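Projects > Contact-rich insertion > Frequently asked questions

Search this site Search Clear

Insertion study: frequently asked questions

These answers cover the insertion work carried out at the Sullau lab under the Trasotier project. They are intended for readers who have seen the technical note and want detail that was left out of it. Last revised 31 August 2025.

What does the study measure?

Whether a policy trained on demonstrations can place a shaped block in its matching hole when the position and heading of the sorter box are changed between episodes. The measure is insertion success within a fixed time limit. Partial insertions are recorded separately and do not count toward the success rate.

What is the data set?

There are 1,239 demonstrations in total. After screening, 1,137 were used for training. The remainder were excluded for dropped blocks, operator error or gaps in the force log. Excluded episodes are kept in the archive and are labelled by reason.

Where does the work take place?

In a walled enclosure with a matte grey floor. The walls limit stray light and keep dropped blocks within reach of the arm. The sorter is not bolted down. Its heading is treated as an unknown in every episode, so the policy has to recover it from the camera views.
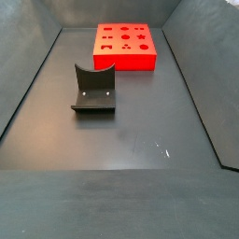

Red shape sorter and black holder inside the enclosure.

Why a shape sorter and not an industrial connector?

Cost and variety. One box gives several hole profiles at one height, some of them with rotational symmetry and some without. A cylinder can go in at any rotation about its own axis. A rectangular prism has only a few valid rotations, and a star tolerates very little error. We can therefore compare behaviour across shapes without changing the fixture. Connector trials are planned under Bramska, which has its own page.

How is an episode divided?

Each episode has four labelled phases: grasp, transit, alignment and insertion. Alignment begins when the lower end of the block is above the top face of the sorter and ends at first contact. Most of the difficulty sits in this phase, and it is the one we re-label by hand if the automatic labels disagree.
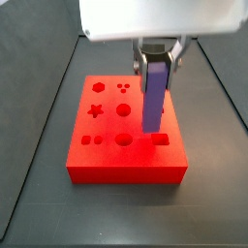 Alignment phase
Purple prism held by the gripper above the red sorter

The purple prism is held near its upper end, with most of its length hanging below the fingers. A high grasp keeps the fingers clear of the top face, but it also gives a longer lever arm, so a small tilt in the grasp becomes a larger offset at the tip. The rectangular hole is the nearest one to the tip in this view, and a short lateral correction is still needed before descent.

Does the policy use force sensing?

Yes, after contact. Before contact it relies on the camera views and joint positions. We tested a version with force input masked throughout. It reached the correct hole as often as the full version but jammed more frequently on shapes with corners.

What about occlusion?

It is the main known limitation. The gripper and the held block hide part of the sorter from the fixed view during alignment, and neighbouring holes can be partly covered as well. The policy receives a short history of frames, which helps when the hole was visible earlier in the episode. It does not help if the sorter is bumped after the view is blocked.

How was the policy evaluated?

On 46 held-out sorter poses, with the same poses used for every model variant. Blocks were presented in a fixed order. There were 17 failures for the full model, most of them during the final rotation before contact. No retries were allowed.

Do the results carry over to other lighting?

We have not tested this in a controlled way. All reported episodes use overhead light. The top face of the sorter is bright under these conditions and the hole interiors are darker, and the policy may depend on that contrast.

Can I get the data or the model weights?

The labelled episodes are available on request for non-commercial research. Weights are not being released at this time – the licence for one of the pretrained components does not allow it. Please name the licensed institution in your request and say whether you need the excluded episodes.

Related items
Trasotier: project overview
Phase labelling guide for insertion episodes
Sullau lab: enclosure and camera calibration
Bramska: planned connector trials
Technical note: grasp height and tip offset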